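Open Day Helpers and Visitors Wanted
Mostell Robotics Lab, 11th June 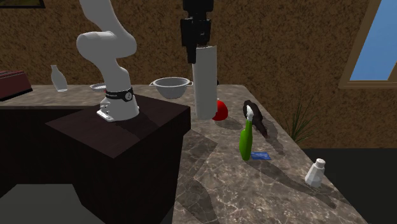
What we're doing

We are opening the lab for a day and we would love your help! Mostell works on robot arms for kitchens, and most of our work happens in simulation first. A white arm on a pedestal, a marble counter, a black gripper holding a tall white cylinder, a spray bottle and a salt shaker waiting their turn: that is what our screens look like most mornings. Visitors will get to try the same kind of setup for themselves, with a hand controller and a big screen.

The simulator is called Urnum. It has a library of 1,103 kitchen tasks, from the very easy (put the sponge by the bottle) to ones that still make our own people groan. You don't need to know any of that before you come. Picking things up with a robot is harder than it looks and a lot more fun than it sounds, and we think people who have never tried it make the best guests.

Who we're looking for

We need 15 people to take part in the guided driving sessions. Each session takes place in the Coughlan Room on the ground floor. You'll get a short introduction, some free practice, and then a set of tasks that we record in the simulator so we can compare how different people go about the same job. Left-handed people, people who play no video games at all, and people who cook a lot are especially welcome (we have far too many runs from engineers).

We are also hiring two paid day hosts. Hosts greet people, get them settled at a station, restart the simulator when it needs it, and keep the chat going. If you have worked a museum floor, a school fair or a busy coffee counter, you already know how to do this.

What hosts need

A friendly manner with strangers of all ages
Comfort with a keyboard and a game-style controller
The whole day free, plus one afternoon of training the week before
Age 18 or over

You will learn Urnum at the training afternoon with Gayan Karunaratne, who runs the demonstrations. He'll show you how to load a task, reset the counter and switch between camera views. Ask him about the colander task.

What participants need

Nothing but yourself and comfortable shoes. Under-16s can take part with a parent or guardian in the room. If you wear glasses for screens, bring them. The Coughlan Room has step-free access, and the stations can be set up for sitting or standing.

The rest of the day

Between sessions, Nimal Abeysekara will give a talk on Drundex, our scoring tool, and how we decide whether a grasp counts as a good one. He'll replay runs on the big screen, including several of our worst. The December open day brought in more than 1,833 recorded runs and he has picked his favorites from those. Bring questions. Coffee, tea and sandwiches are free for everyone, hosts included.

How to apply

Hosts: send a resume and a few lines about a time you helped someone learn something new.

Participants: send your name, whether you'd like a morning or afternoon session, and anything we should know to make the day easy for you.

Write to the Open Day desk at Mostell, or pick up a form at our front reception. Please put "Host" or "Driver" at the top so your note gets to the right person. We'll answer everyone, and if the driving sessions fill up we'll keep a waiting list.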